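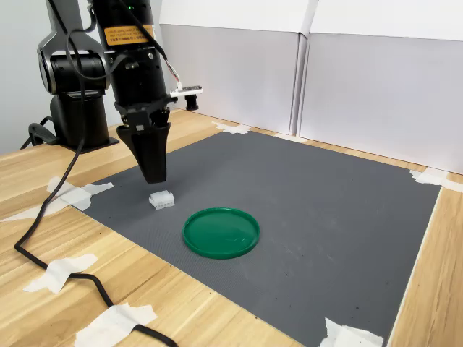 Chapter 7
Who Pays for a Level Crossing?

Key terms: grade separation, business case, cost sharing, forward estimates, compulsory acquisition

The town of Stiltari has one main street and one railway line, and they meet at Molefe Road. At the last census the town had 2,878 residents. On a normal Thursday the boom gates come down often enough that the school buses are timetabled to avoid them. People have asked for a bridge for as long as anyone on council can remember.

The road belongs to the council. The track belongs to the state rail authority. Most of the freight that uses the line is loaded at Nivley, in the next shire, where the local council has no crossing problem and no wish to pay for one. 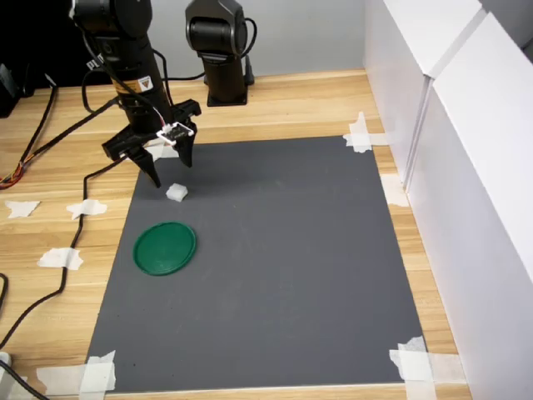

In the lead-up to the state election, the sitting member, Brittany Ross, promised that work on a bridge would start within the next term. Her opponent, Ettore Cattaneo, promised a study. Ross kept her seat by 821 votes. In May the budget papers set aside money for planning, with nothing for construction in the forward estimates.

A petition of 2,122 signatures was tabled soon after. The lead petitioner, Rosângela Rangel, ran a bakery beside the crossing and wanted the bridge built, but further east, so that her customers could still park. The department's preferred design took the land her car park stood on.
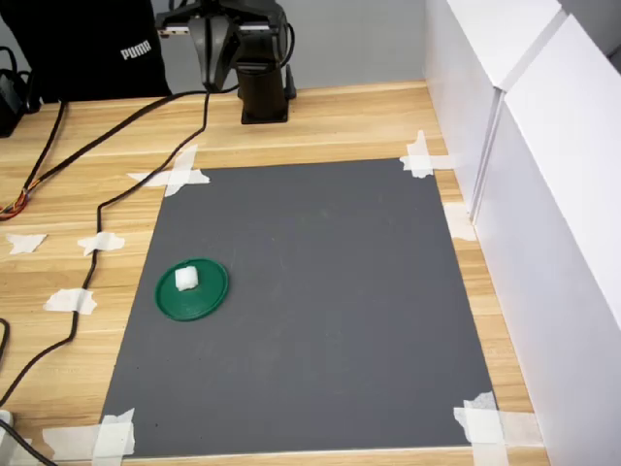
Figure 7.1 Robot arm at the far end of a wooden table, with a black PUMA bag at the back left.

7.1 Promises and budgets

An election promise has no legal force. It becomes spending only when it appears in a budget that parliament passes, and planning money is a separate item from building money. A project can be "funded" in a media release and still have no start date.

In this chapter we follow the Stiltari bridge through three decisions: who prepares the business case, how the cost is split, and what happens to landowners. Tarcísio Dantas, the council's engineer, counted about 2,000 vehicles a day at Molefe Road. The consultants, Zorurmont, used a lower figure. Section 7.3 looks at why the two counts differed and which one the minister relied on.

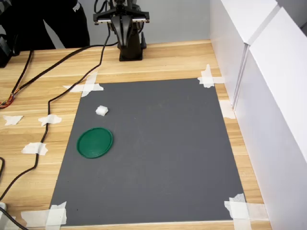 Figure 7.2 Round green lid and small white block on a dark grey mat.

Before you read on, find out who owns the nearest level crossing to your school, and who owns the road on each side of it. You will need both answers for the activity at the end of Section 7.2.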